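Home | Forums | New Posts | Members | Search

Filed under: Celebrity News > Breakups & Interviews

Thread: Hülya Duman podcast interview about the split
Started by marlowe_k, April

marlowe_k wrote:
Has everyone listened to the Hülya Duman episode yet? It went up this morning. She talks about the marriage for most of the second hour and says he read her messages for years and had a say in which jobs she took. She doesn't name him, but she was only married once, so it isn't hard to work out. His rep put out a two-line statement saying he "remembers it differently" and wishes her well.

pinetar88 wrote:
I listened on the way to work. I believe her. The part where she turned down the second season of Grullska was new to me. At the time the story was a scheduling problem, and we had 129 pages in the old thread arguing about it.

Dobbsy wrote:
I'd like to hear more before I decide anything. She has a book coming in the fall and the podcast is sponsored by Batance, who also sell her candle line. That doesn't make it false. It does mean there's money around it.

marlowe_k wrote:
Everyone who gives an interview has something coming out. That's when interviews happen. She could have sold this to a magazine 2 years ago and didn't.

Dobbsy wrote:
Fair, but she also signed something in the divorce. I'd like to know what changed.

tessellate wrote:
She covers that at the end. The agreement was about the house and the money, and her lawyer told her she was free to talk about her own life. People keep posting the short clip with that part missing.

I also think the messages are the main thing. She says he had her phone password and would bring up conversations she'd had with her sister. 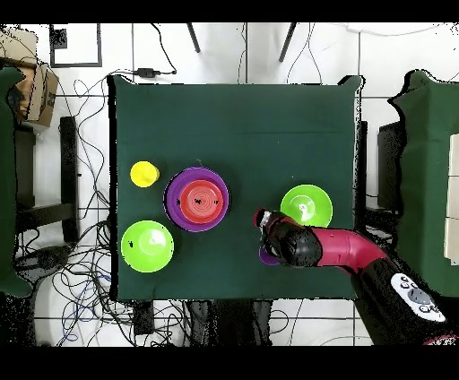

My sister and I talk every day and I can't imagine editing myself like that. She said she started calling from the parking lot at the Rastogi studio so he wouldn't hear.

pinetar88 wrote:
The parking lot story got me too. The clip has 594 comments on it and half of them are asking why she stayed.

Dobbsy wrote:
I'm not asking that, for the record. I only said I'd wait.

oldcouch wrote:
His new movie is still on for Skavico's spring list, so the studio doesn't seem worried. There's a petition to have it pulled, at 2,000 signatures last I looked. I didn't sign. I don't think a film crew should lose out over an interview.

tessellate wrote:
I did sign – but I get your point about the crew.

marlowe_k wrote:
Part two is supposed to be up next week. I'll post the link in this thread when it is. Please keep the stuff about their kid out of here, the mods already deleted one post.

Reply | Quote | Report | Next thread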